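Buying hand-held grippers for a small workshop: tips on budget and planning
Written by Ekrem Tatlı, with remarks from Celeste Durán

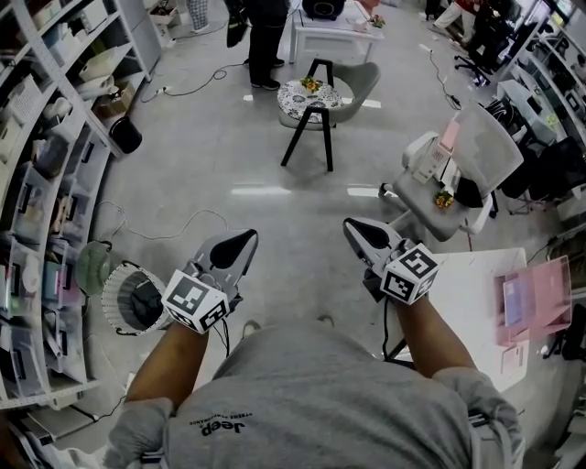
Before you ask for a price

Write down what the grippers must pick up. I mean the real things, with their size and weight. My first list said only "small parts" and the seller at Tevima could not help me with that. The second list had lids, cable ties, spoons and one glass jar, and the answer came the same afternoon.

Decide if you need one hand or two. Folding a cloth or opening a box needs two, and two grippers cost more than double when you add the second cable, the second marker cube and the longer setup. If your tasks for the first months are only pick and place, buy one and ask the seller to keep the price for the other.

What goes in the budget

The grippers themselves are the easy line. These are the lines I forgot:

Spare jaw pads. The black rubbery ones wear at the tip first. Order 2 sets with the machine, so you pay the shipping only once.
Marker cubes. The printed pattern must stay flat and clean. Ask if the faces can be changed alone or if you must buy the complete cube.
Cables. Measure from the hand to the plug with the arm stretched out, then add the height of the person. Ours were too short and we paid 51 for longer ones.
Thin gloves, in more than one size.
Clear storage boxes with lids, for the objects you will pick up. Put a label on the short side, the one you see on the shelf.

For all these small things together I now keep 200 aside. Celeste thinks it is too little if more than one person will use the set, and she is maybe right – pads and gloves go quickly.

Planning the floor

Cables that hang from the hands will meet the cables on the floor. Move the power strip to the wall and tape down what must cross the room. Fans, waste bins and chairs with wheels should stand outside the reach of both arms, so try it first with empty hands and turn slowly one time.

Keep one table free for the work. The papers can have their own holder at the corner.

Trying before paying

Ask for a loan of 3 days. Rundumier gave us this without a deposit, Tevima wanted one. During the loan, let the smallest and the tallest person of the workshop hold the grippers for a full hour. The weight feels like nothing in the first ten minutes.

Check also who answers the phone after the sale, and in which language.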